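December 24, 2024
Cell 8, kitchen task set. Notes: S. Ghasemi

Going through the Womik handling rules line by line before the Bakudbridge people get a copy. Elaheh Ghaffari wrote the first version in November and several items no longer match how we work.

Rule 4, grasp point. Thin-walled or folding items are taken by the handle. Silicone walls give under load and the force reading means little. Fingers on both sides of the handle, close at the low setting, hold for 325 ms, then lift.
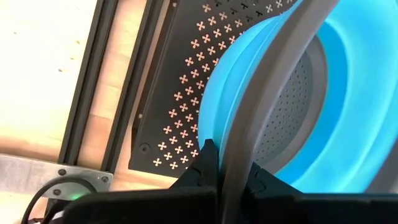 Wrist view, colander, fingers either side of the gray handle.

Rule 5 stays as is. Rule 6 (speed near fixed panels) gave a limit but no distance. Now reads: 100 mm/s or less within a hand's width of any perforated panel or rail. Elaheh to check against the Laizer controller units before it goes in.

Rule 9, table layout. Old text asked for produce in rows. Struck. Items may lie anywhere both arms can get to, knife included, but the knife position goes in the log before the arms are enabled. Floor cables to be routed clear of the operator's path, still open from the last audit.

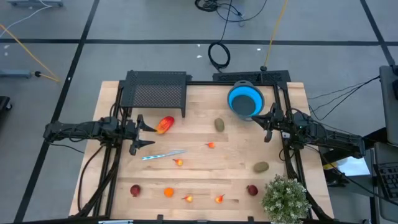 Who may clear a stop when both arms are live?
The operator who started the run, after checking both grippers. A second person may clear it only if the run has been signed over in the log.

Log now stands at nearly 651 entries, older ones still in the Baveo format. Rule 11 (log retention) not touched today.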